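九月 台所なおし日記のつづき

朝六時前に目が覚めた。流しの下で水の音がする気がして、起きて、しゃがんで、耳をつけて、何も聞こえない。冷蔵庫の音だった。もう一回寝るには半端な時間。そのまま書く。

昨日の分から。棚を全部空にした。鍋、ざる、蒸し器、使ってない弁当箱、蓋だけ残ったやつ。段ボールに入れて廊下に積んだら廊下が通れない。横向きで歩いている。トイレに行くのに横向き。夜中は危ない。

空になった棚の奥から、賞味期限の切れた寒天が出てきた。あと輪ゴムの束。くっついて塊になっている。前の台所から持ってきた記憶がある。つまり引っ越しの時にもう捨てるべきだった輪ゴム。捨てた。寒天は捨ててない。寒天は腐らないと母が言ってた気がする。母に聞けばいいのだけど、聞くと台所の話が長くなる。

工務店の下見は午後。約束の時間より早く来た。こっちはまだ昼のうどんを食べていた。七味を出しっぱなしで寸法を測ってもらう。壁が直角じゃないそうだ。この家の壁はどこも直角じゃない、と言うと、でしょうね、と返ってきた。でしょうねって。見てわかるものらしい。

で、天板。まだ決まらない。

Willonのカタログを風呂にまで持って入って、端がふやけた。木目、石目、無地、ステンレス。見すぎて何が好きかわからなくなってきた。家族は「白ならなんでも」と言う。なんでもと言う人に限って、後からこれじゃないと言う。去年のカーテンがそうだった。カーテンはまだ替えられるけど天板は替えられない。とりえあず今週中に決めると返事してしまった。
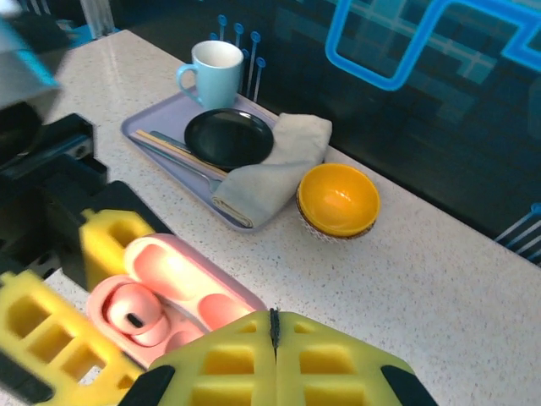

決め手がないので、普段いちばん困っていることから考えることにした。拭いても拭いても汚れが残って見えること。今の天板は薄いベージュの無地で、醤油が一滴落ちれば遠くからわかる。パンくずも、海苔のかけらも、全部見える。潔癖ではないのに潔癖みたいに拭いている。無地はもうやめる。かといって真っ黒は粉が目立つと叔母が言っていた(叔母はうどんを打つ)。だから写真のような、白地に灰色と黒の細かい粒が散っているのがいい。明るいし、くずが落ちても粒のひとつみたいな顔をしてくれそう。背中の壁が暗い色なのも案外悪くない。台所は白い壁と決めつけていた。ピンクのイヤホンケースが蓋の開いたまま上に来ていても、下の粒々とけんかしていないし、うちのカウンターも絶対あんなふうに関係ない物が載るのだから、何を載せても平気な柄、というのは大事だと思う。鍵とか、処方箋とか、食べかけの飴とか。

というところまで書いて、カタログを見直したら、近い柄が二種類あった。粒の大きいのと小さいの。大きい方は少し学校の廊下っぽい。小さい方にする。たぶん。夜の蛍光灯でも見てからにする。見本の切れ端を送ってもらえるらしいので頼んだ。送料はかからないと書いてある。

昼。米を炊く場所がない。炊飯器を玄関の靴箱の上に移した。コンセントがそこしか余っていない。炊ける匂いが玄関からする。宅配の人が来たとき、ちょうど蒸気が上がっていた。はんこを押しながら、なんとなく炊飯器を背中で隠した。隠せる大きさではない。

荷物はErreckの水栓だった。あ、Ereck。rはひとつ。箱に書いてある。思ったより重い。首が長くて、ホースが伸びるやつ。伸びるのは要らないかと思ったけど、大鍋を洗うときのことを考えて付けた。箱を開けたくてしょうがないが、工務店の人に、部品が散るから開けないでくださいと言われている。開けてない。テープの端を少し爪でめくっただけ。戻した。

午後は金物屋。蝶番。吊り戸棚の扉がひとつ下がってきていて、これは工事に入れず自分で直すと言ってしまった手前、やらないといけない。蝶番とねじと、ねじ穴を埋める木の棒みたいなやつ、あと何に使うか決めてないフック。合わせて2,461円。フックは要らなかったかもしれない。でも真鍮っぽい色で、ふきんを掛けたらよさそうで。ふきんを掛ける場所は他にもある。知ってる。

帰りは歩いた。約40分。バスがちょうど出たところで、次を待つより歩いた方が早いと思ったのだけど、橋のところで次のバスに抜かれた。蝶番の袋が手に食い込む。小さいのに重い。川は水が少なくて、鷺が立っていた。動かない。こっちも信号で動かない。しばらくそのまま。

橋の手前のTsoukalasで豆を買う。いつもの深煎り。挽いてもらった。ミルが段ボールのどれに入っているかわからないので。店の人が「珍しいですね、今日は挽くんですか」と言うから、台所が、と説明を始めたら後ろに人が並んでしまった。途中でやめた。変な切れ方になった。台所が、で終わった。台所がどうしたと思われているか。

この店のカウンターも見てきた。木。分厚い。輪じみがいっぱいある。いい感じにいっぱいある。木の天板はこうなるのがいいんだよな、と思い、でもうちでこうなったら毎日気にして紙やすりを持ち出すに決まっている。よその家だから良く見えるものってある。旅館の障子とか。

夜。扉を外した。外すのは簡単。つけるのが合わない。上を合わせると下がずれる。下を合わせると、隣の扉とぶつかって開かない。家族に支えてもらう。もうちょっと上、行きすぎ、そこ、そこじゃない。腕が疲れたと言われて一旦休憩。ねじ穴がばかになっていたので、木の棒を詰めて、はみ出たところを切って、もう一度。今度は締まった。締まったけど目で見てわかるくらい傾いている。壁が直角じゃないせいにする。専門家も言っていたし。

晩ご飯は惣菜。唐揚げときんぴら。皿も箱の中なので、パックのまま。箸は割り箸。遠足みたいでちょっと楽しかったのは最初の日だけで、もう飽きてきた。味噌汁が飲みたい。お湯は沸かせるのだから即席を買えばいいのに、毎回買い物に行くと忘れる。ここに書いておく。味噌汁。即席の。赤だし。

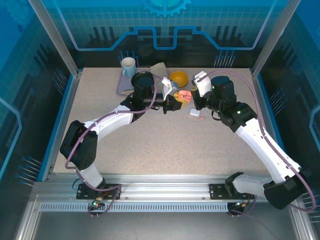

通巻138号

見本が届いた。早い。封筒に小さい四角い板が入っていて、角で封筒が少し破けていた。粒の小さい方と大きい方。それと頼んでない薄緑がひとつ入っている。薄緑、ちょっといい。困る。こういうことをされると困る。

朝の光で見る。小さい方がきれい。昼に見る。変わらず。夕方、電気をつけて見る。あれ、ちょっと灰色に寄る。白のつもりで買うと灰色に見える時間があるということ。でも今のベージュだって夜は黄色い。一日中同じ色の物なんて家の中にない。そう思うことにした。

試しに醤油をたらした。一滴。そのまま晩まで置いて拭いたら、跡はわからなかった。次はカレー粉。水で溶いて置いてある。これは明日の朝見る。薄緑の方にも同じようにたらした。公平に。選ばないのに。

家族に見せた。「白じゃないじゃん」と言われた。出た。なんでもって言ったのに。白だよ、粒があるだけで白だよ、と言って、窓際まで引っぱっていって見せた。ああ、白だね、とのこと。ただし薄緑の方を長く持っていた。見なかったことにする。

電話で返事をした。小さい粒の方で。言ったらもう、すっとした。かんがて悩んでいたこの何週間はなんだったのか。電話は2分で終わった。工務店の人が、縁の形はどうしますかと聞くので、縁に形があるんですかと聞き返した。あるらしい。丸いのと、角が立ったのと、その中間。また決めることが増えた。中間で、と言った。勢いで。中間がどういう形か見ていない。

コンロの件も少し。Kurnanceの展示場は遠いのでやめるつもりでいたが、五徳だけは実物を持ち上げてみたい。重いと洗わなくなる。自分のことはわかっている。今の五徳も、洗うのは年末と、あと誰か泊まりに来る前だけ。行くとしたら来週。電車を乗り換えて、そこからバス。弁当持って行こうか。弁当箱は廊下の箱の下の方だ。じゃあパン。

廊下の箱といえば、蒸し器が要るのに気づいた。さつまいもをもらったから。隣の家が畑で掘ったというやつで、土がついたまま新聞紙にくるんである。九月のいもはまだ置いた方が甘くなると聞くけど、置く場所がない。玄関に炊飯器といも。靴が端に追いやられている。炊飯器でふかせるのではと思って調べた。できる。水を少し入れてふつうに炊くだけ。やった。皮がやぶれて底がべたべたになったけど、味はよかった。ほくほくの方。半分食べて、半分はバターと潰した。明日パンに塗る。

それから例のフック。結局つけた。窓の横に。下地のないところに打ったので、ふきん一枚ならもつ。二枚はたぶん無理。乾いたふきんを掛けて、離れて見て、ちょっと左だったなと思う。壁の穴がもうひとつ増えるのは嫌なので左のまま。

扉は今朝見たらまた少し下がっている。ような気がする。定規を当てるのはやめておく。

寝る前に配管の人から電話。明日の朝いちばんで来たいとのこと。朝いちばんって何時なのか聞くのを忘れた。流しの前の箱をどかさないと入れない。どこに。廊下はもういっぱい。寝室か。布団の横に鍋を積んで寝ることになる。カレー粉の見本だけは蹴らないように窓のところへ上げた。

あと味噌汁、また買い忘れた。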